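Runham Newsletter Manager
Set-Up Guide, Section 4: Preparing and Scheduling a Daily Issue

Revised October 2023

4.1 Before you begin

An issue can be scheduled only by a user who holds the Editor or Publisher role. Contributors may write and save stories but cannot set a send time. To check your role, open Account and select Permissions.

Confirm that the sending address for your newsletter has been verified. Unverified addresses appear in gray and cannot be selected.

4.2 Creating the issue

1. From the main menu, select Issues, then New Issue.

2. Choose a template. The Bulcombe template is intended for a short morning digest with a greeting, a lead story and a list of brief items. The Kaimal template has two columns and is better suited to weekend editions.

3. Enter the subject line. The field accepts up to 146 characters, but many mail programs display only the first 41. Place the name of the lead story at the start of the line.

4. Enter the preview text. If this field is left blank, the system uses the opening words of the greeting.

5. Select Save Draft.

Note: Drafts are saved to the shared workspace and are visible to all users in your newsroom. To keep a draft private, select Restrict before saving.

4.3 Adding stories

1. Open the draft and select Add Block.

2. Choose Lead, Brief or Scoreboard. Only one Lead block is permitted per issue.

3. Paste or type the text of the story. Formatting copied from a word processor is removed, with the exception of bold and italic type.

4. Add a source link for each story. Links are tested when the issue is saved, and a broken link is marked in red.

5. Drag the blocks into the required order.

Caution: Scoreboard blocks connected to the Baditz results feed update until the moment of sending. Figures typed by hand into a connected block will be overwritten. Disconnect the feed -- under Block Settings -- before entering a correction.

4.4 Scheduling

1. Select Send Test and review the issue on both a computer and a telephone.

2. Select Schedule and enter the date, the time and the time zone. The default zone is that of the account, which may differ from that of your readers.

3. Choose the subscriber list and select Confirm.

An issue may be scheduled up to 23 days in advance. A confirmed issue can be withdrawn at any time before sending begins; once sending has begun, it cannot be recalled.

Note: Delivery reports are available 24 hours after sending. Opens and clicks recorded after that time are added to the monthly report only.
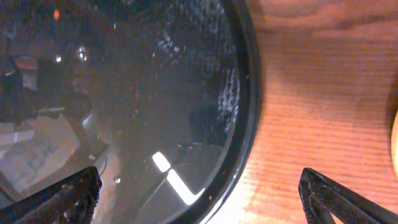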